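How to Fold Cargo Pants So They Stack Flat

Filed under: Laundry and Closets

Cargo pants are harder to fold than jeans. The pockets add bulk in the wrong places, the drawstring gets caught in everything, and if there is elastic at the waist or the ankle the edges never line up the way they do on a pair of chinos. Most people give up and roll them, or hang them over a hook on the back of the door.

The method on this page is the one I use for every pair in the house. It gives you a flat rectangle that sits in a drawer or on a shelf without sliding. Once you have done it a few times a pair takes less than 60 seconds.

What you need

A flat surface bigger than the pants. A bed is best because it is wide enough for the full length of the legs and you don't have to bend down much. Put a sheet or the bedspread on it smooth first. If there are ridges in the sheet you will end up chasing wrinkles that aren't in the pants at all. A dining table works if it is long. The floor works too, but it is hard on the knees.

You don't need a folding board. I had a plastic one from Gridcombe and it was fine for T-shirts, but it was too narrow for pants with side pockets. It went to the thrift store.

Before you fold

Empty the pockets. Check all of them, including the small one inside the big one if yours have that. Gum, screws and receipts are the usual things.

Make sure the pants are completely dry. Pocket corners and waistbands are the last parts to dry because the fabric is doubled there. Pinch the waistband and the bottom corners of the cargo pockets between your fingers. If they feel cool, give them another hour on the rack.

Close the fly and any buttons. Press the pocket flaps down. If a flap has curled in the wash, pull it straight by the two lower corners and hold it down with your palm for a few seconds. Flaps that go into the fold curled will come out curled.

Step one: lay them out

Hold the pants by the waistband, one hand on each side, and give them one good shake. Lay them down on their back with the front facing up. Then pull each leg straight from the hem. The legs can point out to the sides a little at this stage, it doesn't matter yet.

Run your hand down each leg from the top to the bottom. Go over the pockets last and push any air out of them toward the opening.

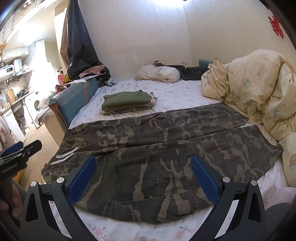

Step two: deal with the drawstring

Tuck the ends of the drawstring inside the waistband so they lie flat against the back panel. Don't tie them in a bow. A bow makes a lump in the middle of the stack, and a tight knot is a nuisance when someone wants to get dressed in a hurry. If the ends are very long, fold each one back on itself once before you tuck it.

On pants that have lost a drawstring end inside the casing, fish it out now with a safety pin. It is easier when the waistband is flat.

Step three: leg over leg

Take hold of one leg at the hem and at the hip, and bring it over on top of the other one. Match the outer seams first, then the hems. The seams are what you want to line up, even if the hems are off by a little. Elastic cuffs pull each leg up by a different amount, so they are not a good guide.

You now have one long shape with the crotch seam sticking out in a point at one side. Fold that point in so the long edge is straight. This is the step people skip, and it is why the finished pile leans.

Check the cargo pockets. One should be lying more or less on top of the other. If they make a thick spot, slide the top leg down about an inch so the pocket edges are staggered. With heavy canvas pants I always do this. With thin cotton I don't bother.

Step four: fold up in thirds

Bring the hems up to a point about a third of the way below the waistband. Smooth it down. Then fold the waistband end over the top of that. You should have a rectangle in 3 layers with the bulky waistband on the outside where it can't push the others apart.

For a deep drawer, fold that rectangle in half one more time and stand it on its folded edge. For a shelf, leave it as it is.

If the pants have gathered cuffs, turn them under before you bring the legs up - otherwise they spring open and the bottom layer creeps out.

Step five: stack

Put the heaviest pairs at the bottom and the softer things on top. Turn every other pair around so the waistbands are not all on the same side. A pile with all the waistbands at one end will tip by the time it is 5 pairs high.

I keep our stacks on the bed while I work and carry them to the closet when the whole load is done. They stay put as long as you don't sit down next to them.

Our closet has a Kaven shelf unit with fairly shallow shelves, and a shelf fold fits with room to spare. My old Tiltcombe dresser has low drawers, so there I use the standing fold and can see every pair when I open it.

Common problems

The stack is thick on one side. The pockets are all landing in the same place. Flip every second pair over, or stagger the legs as in step three.

There is a crease across the knee. The pants were folded while they were still damp, or they were left at the bottom of a heavy pile. Hang them by the hems overnight and most of it will drop out.

The waistband won't lie flat. Strong elastic needs a little help. Pull it out to its full width, let it go, and press it flat with your forearm. Fold right after that.

The pants are too wide for the shelf. Fold them in quarters instead of thirds. You lose some neatness at the waistband end but it will fit.

Kids' sizes

Anything shorter than your arm can be folded on your lap. Put leg over leg, tuck in the point, and fold in half twice. Small pockets don't cause much trouble, so you can leave out the staggering.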